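4.2 Transferring shells from shelf to tray

1. Set the black shells on the yellow top surface, open side up. Leave a gap between pieces - rims mark easily. 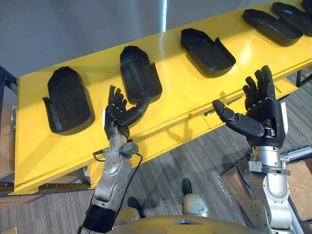
Fig. 218. Shells on the top surface before picking.

2. Lift each shell by its narrow end.

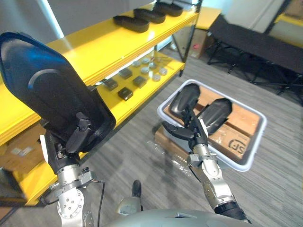
Keep the wide end up until the piece is over the tray.

3. Stand the tray on the floor beside the shelf.
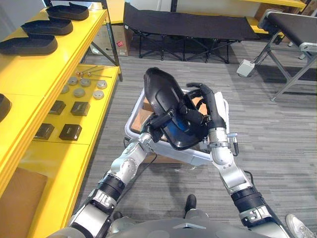

Carrilho trays are supplied unlined. Line the inside with flat brown cardboard before loading.

4. Lower the shells one at a time. 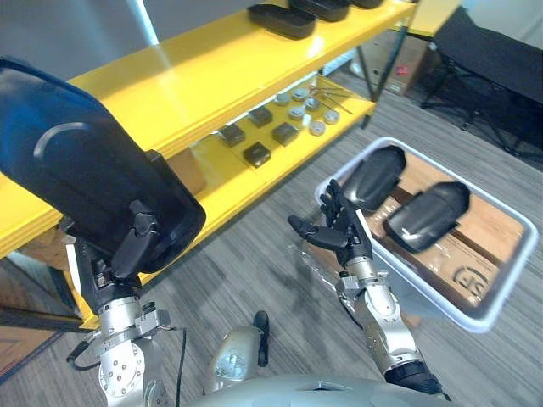 CAUTION

Do not load more than 3 shells per tray.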